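6. Soft items: teaching the pick and the release

This section applies to the Treltora bench arm with the two-finger gripper fitted. Complete section 5 (homing and finger calibration) before you start. For rigid items such as cups and boxes, go to section 7.

6.1 What to expect

Picking a single piece of laundry from a flat surface is within reach of the current software. Sorting a full basket, pairing socks and turning garments the right way out are not. Do not plan a chore around them. In bench trials at Kukholm in February, the stock routine completed 42 of 43 flat picks and 11 of 20 folds. Treat folding as experimental.

6.2 Preparing the surface

1. Clear the table of everything except the item to be handled.
2. Wipe the surface. Lint and stray threads can be read as part of the item outline.
3. Lay the item down with no part hanging over the table edge.
4. Switch off any lamp that throws a hard reflection on the work area.

Note: Wood grain, knots and board joints do not normally affect detection. If the outline in the preview window follows the grain, raise Contrast by one step and repeat the scan.

6.3 Teaching the pick point

5. In the Brutik panel, select Soft item, then Teach.
6. Jog the gripper over the thickest part of the item with the fingers open.
7. Lower in small steps until the fingertips touch the fabric. Stop there. Further travel loads the finger joints and can mark the table.
8. Close at force level 2. The fabric should gather between the fingers and lift into a low peak.

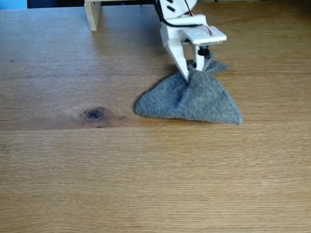

Fig. 6-1. Grey sock pinched near its centre.

9. Press Store. The panel saves position, height and closing force together.

Caution: Keep hands clear of the fingers while Teach is active. The arm holds position under power and will resume at the last jog speed.

Note: A centre pinch is the most reliable grip but a poor start for a fold. For folding, store a second point close to an edge — the routine uses it only when Fold is enabled.

6.4 Teaching the release

10. Jog to the drop position and lower until the fabric meets the table.
11. Select Open, Full. A partial opening may leave loops of knit caught on a fingertip.
12. Raise the gripper straight up. Do not move sideways until the fingers are above the highest fold.
13. Check that the item has stayed down, then press Store.

With the fingers fully open there should be a visible gap between the two tips. Cloth left in a crumpled wedge is acceptable after a plain pick and place. If the next step is a fold, flatten it by hand.

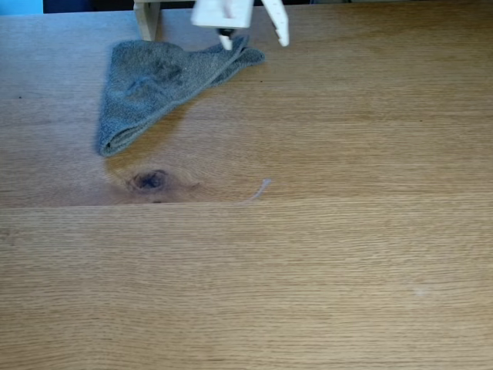
Flattening it by hand is most of the job, Mutua Kimaro wrote in the comments on the draft of this section, and a machine that needs the towel smoothed first has not done the laundry. He asked for the word "folding" to be taken off the Sikder feature list until the routine can start from a heap.

The feature list now reads "assisted folding". Starting from a heap is not supported in this release.

6.5 If the pick fails

Fingers close on nothing: lower the stored height by one step.
Item slips during the lift: raise the force to level 3. Do not use level 4 on knitted fabric.
Item turns in the grip: move the stored point towards the middle and teach again from step 6.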